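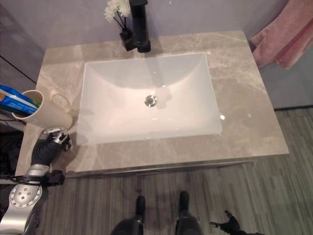 Geschrieben am 22. April 2020 in Arbeit, Zimmerdienst

Der Waschtisch gehört zu den Sachen, die bei uns früher niemand erklärt hat. Man kam neu ins Team, lief einen Tag mit, und danach wusste man, dass der Zahnputzbecher links steht, die Blumen neben dem Armaturensockel und das Handtuch rechts hängt. Jetzt muss es aufgeschrieben werden, und zwar so genau, dass ein Roboter damit etwas anfangen kann.

Ich arbeite seit Jahren im Zimmerdienst bei Lalline, möblierte Apartments auf Zeit, 91 Stück im Haus am Akham. Im Oktober hat die Leitung angekündigt, dass ein Teil der Badroutine automatisiert werden soll. Die Technik kommt von Zerkura, die Einrichtung der Abläufe macht Holzer. Wir sind fünf Leute in der Schicht, und zwei von uns arbeiten seither einen Teil der Woche im Übungsbad mit. Eine davon bin ich.

Was man dort macht, ist schnell erzählt. Der Becher steht auf der Platte, mit der Tube drin, der Arm fährt hin, greift, stellt um. Dann wird der Becher anders hingedreht und alles geht von vorne los. Ich sage, ob das Ergebnis so ist, wie ein Gast es vorfinden soll. Am Anfang fand ich das lächerlich wenig für eine Stunde Arbeit. Inzwischen weiß ich, wie viel daran hängt. Ein Henkel, der zum Becken zeigt, ist etwas anderes als ein Henkel, der zur Wand zeigt, und einem Menschen fällt das nicht einmal auf.

Unsere alte Checkliste fürs Bad passte auf eine halbe Seite. Die neue hat 313 Zeilen. Da steht zum Beispiel drin, was mit einem Becher passiert, in dem noch etwas vom Gast steckt (stehen lassen, drumherum wischen, zurück an dieselbe Stelle), und wie weit er vom Rand weg sein muss. Vieles davon haben wir im Team zum ersten Mal besprochen und dabei gemerkt, dass es jede anders macht. Das gab auch Streit. Wer seit langem Bäder macht, lässt sich ungern sagen, dass die Tube nach außen zu zeigen hat. 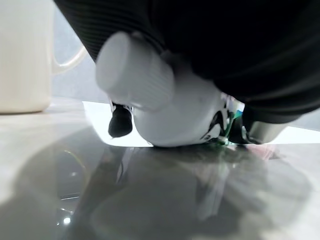 Greifer knapp über der glänzenden Platte, links der Becher.

Am meisten Mühe machen die Oberflächen. Stein mit Glanz spiegelt, und je nach Licht sieht die Platte jedes Mal anders aus. Wir prüfen sie von Hand, mit schrägem Blick gegen das Licht, und das bleibt nach jetzigem Stand auch so. Ebenso alles, was mit Haaren, Kalk oder Silikonfugen zu tun hat.

Gefragt werde ich natürlich immer nach den Stellen. Zugesagt ist, dass aus dem Projekt heraus keine gestrichen wird. Ob frei werdende Stellen neu besetzt werden, steht nirgends, und danach habe ich zweimal gefragt. Die Arbeit selbst verschiebt sich schon. Ich stehe mehr und bücke mich weniger, was mein Rücken gut findet. Dafür bin ich abends auf eine andere Art müde, vom Zuschauen und Entscheiden. Zwei Stunden am Stück reichen mir, danach gehe ich gern wieder auf die Etage und beziehe Betten.

Beim Geld hat sich bisher nichts getan. Wir haben beantragt, dass die Zeit im Übungsbad höher eingestuft wird — es ist eine Anlerntätigkeit, nur dass wir diesmal anlernen. Eine Antwort steht aus. Die Leitung will außerdem, dass die neue Liste auch für uns gilt und nicht nur für die Maschine. Dazu haben wir nächsten Monat ein Treffen, und bis dahin streiche ich gerade mit Bleistift an, welche Zeilen aus meiner Sicht für Menschen rausmüssen. Beim Handtuch bin ich fertig, die Dusche fehlt noch.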